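Teures Wasser, billige Ausreden: warum mich die Brauwassersalze nicht überzeugen

2. Januar 2026

Zum Jahreswechsel habe ich den Schrank mit dem Brauzeug ausgeräumt und dabei vier angebrochene Tütchen mit Mineralsalzen gefunden. Calciumsulfat, Calciumchlorid und zwei fertige Mischungen von Goltavum, »Hopfenprofil« und »Malzprofil«. Alle haben eines gemeinsam: Ich habe sie gekauft, nachdem mir jemand gesagt hatte, mein Pale Ale schmecke stumpf. Besser geworden ist es danach schon, nur habe ich im selben Monat auch den Hopfen gewechselt, die Hefe frisch gekauft und endlich ein Thermometer benutzt, das stimmt. Was davon nun geholfen hat, weiß ich bis heute nicht.

Im Forum von Nimville ist die Sache längst entschieden. Wer dort nach einem flachen Geschmack fragt, bekommt als erste Antwort die Gegenfrage nach der Wasseranalyse, und wer keine hat, braucht gar nicht weiterzuschreiben. Ich habe eine, sie steht beim Wasserwerk im Netz, und sie ist langweilig. Mittelhart, wenig Sulfat, etwas viel Hydrogencarbonat. Damit kann man brauen. Meine Großeltern hätten sich über die Frage gewundert.

Gisela Alarcón, mit der ich mir seit Jahren den großen Topf teile, sieht das anders. Sie rechnet jeden Sud durch, wiegt auf das Zehntelgramm ab und schwört darauf, dass man den Unterschied zwischen behandeltem und unbehandeltem Wasser sofort merkt. Also haben wir es im November ausprobiert. Dasselbe Malz, derselbe Hopfen, 2 Töpfe auf zwei Platten, einmal mit Salzen, einmal direkt aus der Leitung. Vergoren im selben Keller, abgefüllt am selben Tag. 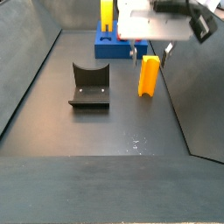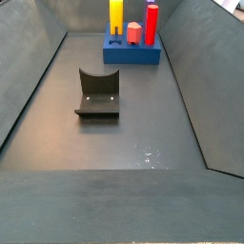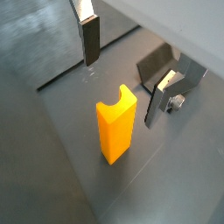
Lesezeit: 3 Minuten

Verkostet haben wir zu viert. Gisela, ich, Kiprono Okoth, der am liebsten Stout trinkt und das auch jedes Mal erwähnt, und Mireille Sabbagh aus dem Nachbarhaus. Die Gläser waren hinten beschriftet, eingeschenkt hat meine Tochter in der Küche. Mireille fand das Leitungswasserbier runder, Kiprono auch. Gisela tippte richtig und fand ihres trockener und klarer in der Bittere. Ich habe falsch getippt und war mir dabei ziemlich sicher.

Beweist das etwas? Nein, vier Leute an einem Küchentisch beweisen gar nichts, und ich will mich auch nicht aufführen wie die Leute, die ich hier kritisiere. Möglich, dass man bei einem sehr hellen Pils mehr schmeckt. Möglich, dass mein Wasser zufällig ganz gut passt und jemand mit richtig hartem Wasser die Hände über dem Kopf zusammenschlägt, wenn er das liest. Die Chemie dahinter bezweifle ich nicht, der Maische-pH ist wichtig, und bei hellem Malz gebe ich inzwischen etwas Milchsäure dazu. Was ich bezweifle, ist der Sprung von da zum Fertigtütchen.

Auf der Packung von Goltavum steht nämlich nur: 2 Messlöffel auf den Sud. Auf welchen Sud denn? 10 Liter oder 50? Und auf welches Wasser? Ein Profil, das mein Ausgangswasser nicht kennt, kann kein Zielwasser herstellen, das ist Grundschulrechnen. Ich habe hingeschrieben und eine freundliche Antwort bekommen, man empfehle, »nach Geschmack« zu dosieren. Dafür 100 Gramm im schicken Beutel, während das reine Calciumchlorid im Laborhandel einen Bruchteil kostet und wenigstens draufsteht, was drin ist.

Bei Irkach gibt es inzwischen sogar einen Umkehrosmosefilter »für Heimbrauer«. 200 Euro, Ersatzkartuschen extra. Man nimmt also erst alles aus dem Wasser heraus und streut es dann aus Tütchen wieder hinein. Für jemanden mit Brunnenwasser mag sich das rechnen. Bei mir würde das Ding unter der Spüle stehen, neben dem Entsafter.

Was ich stattdessen mache: Das Wasser am Vorabend abkochen, abkühlen lassen und vom Bodensatz abziehen. Das senkt die Carbonathärte und kostet ein bisschen Strom. Dann einmal den pH der Maische messen und das Ergebnis aufschreiben, auch wenn es nicht gefällt. Und vorher bitte die Schläuche anschauen. Mein berüchtigtes »stumpfes« Pale Ale kam damals durch einen Schlauch, den ich lieber nicht beschreibe.

Die Goltavum-Tütchen hat jetzt Gisela. Im Frühjahr wollen wir den Versuch mit einem hellen Lager wiederholen, das Malz von Pešek liegt schon im Keller. Kiprono will nur kommen, wenn es hinterher auch Stout gibt.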